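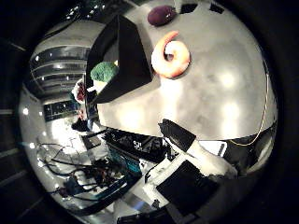 Home | Kitchen | Laundry | Workshop | Storage | Contact

Cleaning and storing plastic play food

Print this page | E-mail this page

Play food collects skin oil, dust and whatever was on the table before it. Smooth pieces wipe clean in seconds. Textured pieces, broccoli florets in particular, hold dirt between the bumps and need a brush.

Sorting

Empty the set onto a light-colored surface, where crumbs and loose paint flakes show up. Separate the pieces into solid, hollow and fabric or felt. Check hollow pieces for a seam or a pinhole by squeezing them next to your cheek. If air comes out, water will go in, and that piece should be wiped and never soaked.

Washing

Fill a bowl with 2 quarts of warm water and add a teaspoon of plain dish soap. Soak solid pieces for 20 minutes. Use a soft toothbrush on florets, stem joints and the grooves between shrimp segments. Glossy pieces such as plums and eggplants get a cloth only – a brush leaves fine scratches that dull the finish. Rinse under the tap and shake off the excess.

Painted details should be tested first with a damp cotton swab. If color transfers, skip the soak. Do not use acetone or scouring powder on any of it.

Drying

Stand pieces on a folded towel with the open or textured side down. Turn them once after an hour. Leave overnight before boxing. A piece that rattles or sloshes has taken on water; set it seam down on a rack for another day, and discard it if it smells musty.

Trays

A rigid open tray with raised walls works better for daily use than a deep bin. Small items stay in view and the tray can be carried to the table in one trip. Dark trays hide scuffs but show dust, so wipe them at the same time as the contents. Tight inside corners clean up with a cloth wrapped over a butter knife.

Mark the tray with its contents on the outside of one short wall. Long curved pieces go in first, round ones last. Pieces small enough to pass through a toilet paper tube are kept apart from anything used by children under three.

Liesbeth Willems

Sign up for the Saltorum household newsletter. Sent every Wednesday.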